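Software Engineer, Manipulation Planning
Fovix, Loteston
Posted 7/6/19
Reference 1207

Fovix writes the control and planning software that lets industrial arms pick parts out of bins. We are looking for a software engineer to join the planning team at our Loteston office. The post is permanent and full time.

You would work mostly on Fledley, our motion planner. It takes a list of candidate grasps from the perception side, throws out those the arm can't reach without touching the bin walls, and returns a timed path for the rest. It is written in C++ with Python bindings. The regression suite has 310 recorded bin layouts and every change is run against all of them before it is merged.

Open-topped metal bins are our main test case. Long, thin parts lying close to a wall give the planner the most trouble, and you would spend a good part of your first six months on those.

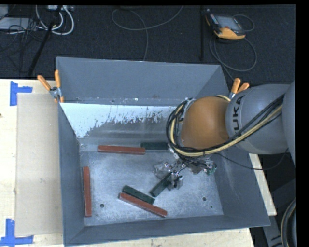

Do I need to have worked with a real robot before?

Experience with a real arm is useful but we don't ask for it. Three of the present team came from games and mapping software and learned the hardware after they joined. You will be given safety training before you work in the cell.

What you would do:
Maintain the collision checker and make it faster
Write the code that chooses between grasps when several are possible
Read logs from failed picks and turn them into test cases
Review other people's code and have yours reviewed
Help the perception team keep the Türkmen message format stable (Türkmen is our in-house logging and replay tool)

What we need from you:
Good modern C++ and enough Python to write test scripts
A working knowledge of rigid body transforms and basic kinematics
Experience of looking after code that other people depend on
Clear written English

It would help if you have used a sampling-based planner, or have written software with hard timing limits.

The office is in Unit 183 on the Loteston estate. Two days a week can be worked from home once you have finished your probation. There is a training allowance of £400 a year and 27 days' holiday plus bank holidays.

To apply, send a CV and a short covering letter to the Fovix office, quoting the reference number. We'd like to see some code you have written, but please don't send anything that belongs to your employer. Interviews are in two parts, a phone call and then a half day in Loteston with a paid programming task. The post starts in October.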